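Wemwood Open House: an afternoon among other people's laundry

9/28/20

I have been to see a brewery, two pencil museums and a place that made the plastic ends of shoelaces, so when the leaflet for the Wemwood open house came through the door I was never really going to stay at home. Wemwood sorts, mends and sends on second-hand clothes. It has done so for years in what used to be the Markus furniture works, a long brick building with a bus stop outside it and a bus there every 50 minutes, as I had leisure to find out on the way home.

Visitors were let in by small groups and given a sticker. Mine said VISITOR, which cleared things up. Our guide was Nele Hinrichs, who runs the ground floor and walks faster than anyone I have met who wasn't late for something. She told us that 2,000 bags had come in during September so far, and that the public's idea of "good condition" was a broad one. She held up a single glove by way of evidence.

The tour starts at the intake hall, which is chilly and smells of other people's wardrobes. Bags are opened on long tables and split into wear, mend and rag. You are allowed to have a go. I put a perfectly sound cardigan on the rag pile and had it put back by a woman who didn't look up. My neighbour in the group, a retired man in a very good coat, kept stroking his sleeve as if someone might take it off him.

After that comes the mending room, with its wall of buttons in jam jars, and then the part I liked best. Upstairs they have kept the old Markus showrooms, a row of little bedrooms once used for selling beds, and Wemwood now uses them to teach folding and packing. The thinking is that most people sort their clothes on a bed at home, so the classes may as well happen on one. Each room is done up differently. Ours was the floral one. The bedspread is dark green with pink roses all over it and a gold stripe along the border, and it would have been quite at home at my aunt's, where it would also have had a dog on it.

The task was a pile of clothes and a box. A denim jacket came first, and a denim jacket is a beast to fold. It has a collar with opinions and metal buttons that catch on whatever is under them.

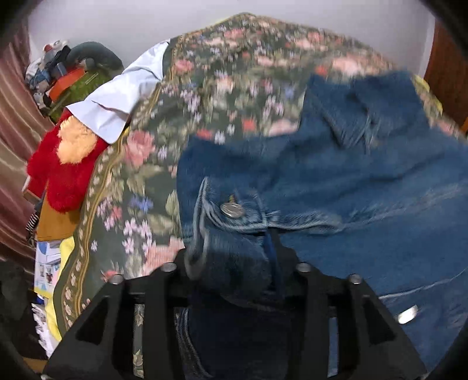
Upstairs in the floral room: the denim jacket, a white shirt at the side of the bed, and a red furry friend above the cardboard box.

The Wemwood method, as far as I managed to write it down, goes like this. Button the jacket up, all the way, even the one you never use. Lay it face down. Bring the sleeves in straight across the back, fold each side to the middle, then the hem up to the collar. Press the air out with your forearm. I did all of this and ended up with something the shape of a cushion that had been in an argument. Nele undid it without comment and did it again in four movements.

Shirts are easier but fussier, with the cuffs tucked in behind. Soft toys, we learned, always go on top, and a red shaggy one with a peachy tuft of hair had everyone's sympathy. The man in the good coat asked whether toys were washed first. They are, in a machine made by Orkik, and he was shown the machine later and seemed satisfied.

Downstairs again for the packing line and the figures. The mending room turned out 3,445 pieces last year, zips mostly. Parcels go to charity shops and to Sial, the sister shop across the yard, where visitors are released at the end with nothing to stop them. I bought a tweed waistcoat that fits nobody in my house and a lampshade I had to hold on my lap on the bus.

Tea was in the old loading bay, in proper cups. The flapjack was on the firm side. There was a quiz about fabrics, which I entered, and I would rather not go into the viscose question.

If you want to go, the next open house is after Easter and the groups are limited to 30. Book the early one, wear something warm for the intake hall, and take your own bag. The folding classes run all year and have a waiting list. I have put my name on it, and my wife has put a denim jacket on my side of the bed.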